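Sorting One Bin at a Time: speaker notes, Catrin Eynon

Say hello, thank Elis for the chairs. Start with the clothes, everybody has clothes! 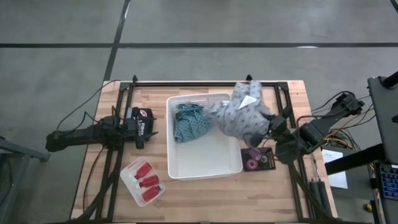

Slide 1: two bits of cloth, one big bin

Ask who keeps a bin like this at home (mine holds up to 100 socks, bless it). Then on to tools, and let folks chat a little.

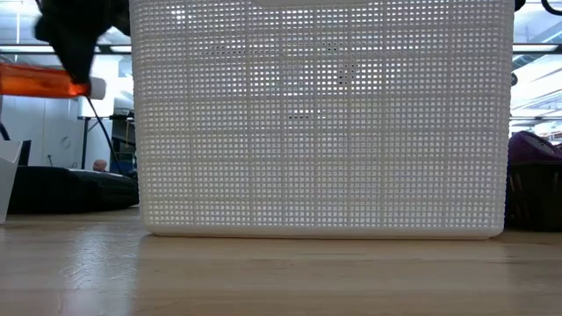

Emptying out

Go slowly, and mention the first aid kit beside the bin.
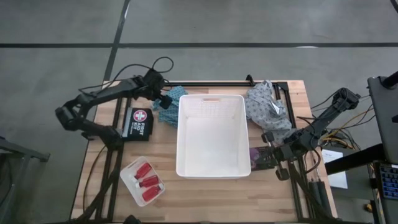 Page last changed: Mar 6, 2019
Little red bottles stay in their tray. Questions, then tea with Cadi.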